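Session 7 handout: Who does what when the bench is automated

Read before Friday. Bring the shift sheet from last time.
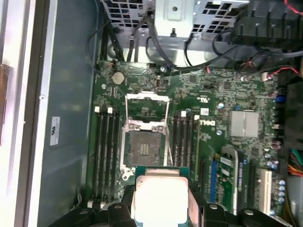 Most of the talk about automation at work is about whole jobs going away. In repair and refurbishing shops, the change usually comes one task at a time, and the job around the task gets rearranged. Our case for this session is Tetetti, a firm that takes in used office desktops, replaces parts, and sells them on. Placing the processor used to be one step in a long list that a single technician did from start to finish. With a gripper doing it, the chip is held between two fingers just below an open socket, with the load plate up and the lever released, and the question for us is who is responsible for each of those conditions. At Tetetti the answer was written down only after three months of arguing.

## The old bench

- One technician per machine, start to finish.
- Target of 45 machines a week per technician.
- Technicians chose their own order of work. Some did all the cleaning first and some went machine by machine.
- Faults were logged under the technician's name.

## The new bench

The cell was bought from Vávra and set up in November. It places processors and nothing else. Everything else on the board is still done by hand, including memory, cables and the expansion cards. Work is now split into three posts:

1. **Prep.** Opens the case, clears dust, checks the socket for damage, opens the load plate, moves cables out of the way.
2. **Cell.** Loads the tray, starts the run, handles stops.
3. **Finish.** Closes the socket, fits the cooler and memory, tests.

People rotate between posts, in theory daily. In the interviews, several said they had been on Prep for two weeks straight.

## What changed for the people

*Pace.* The cell sets the rhythm. A technician who used to take a hard machine slowly and make up time on an easy one can't do that now. Hard machines get pulled and put on a side shelf, and the shelf fills up.

*Skill.* Emília Sýkora, the shop's longest-serving technician, told the interviewers that she gets fewer bent pins to fix but has lost the habit of fixing them. New hires don't learn it at all unless someone takes them to the side shelf.

*Blame.* When a socket is damaged, it could have come in that way, been missed at Prep, or been hit in the cell. The first log had no field for this. Out of 2417 placements in the trial, the disputed ones took up most of the meeting time.

*Pay.* The old bonus was per finished machine. It was replaced with a team bonus, and the faster technicians took home less. Two of them left for Uritz, where the work is still done by hand.

## Terms to know

**Task allocation:** deciding which steps go to a person and which to a machine.

**Leftover work:** steps given to people mainly because the machine can't do them. Prep is mostly this.

**Deskilling:** loss of a skill through lack of use, in one person or across a shop.

## For discussion

- Should the person at Cell be able to refuse a machine that Prep has passed? Tetetti says no, Drudummont says yes.
- Who should run the side shelf, and should that time count toward the bonus?
- Draft a log entry for a damaged socket. It should be usable by all three posts.

Written answer to the second question, one page, handed in at the start of class.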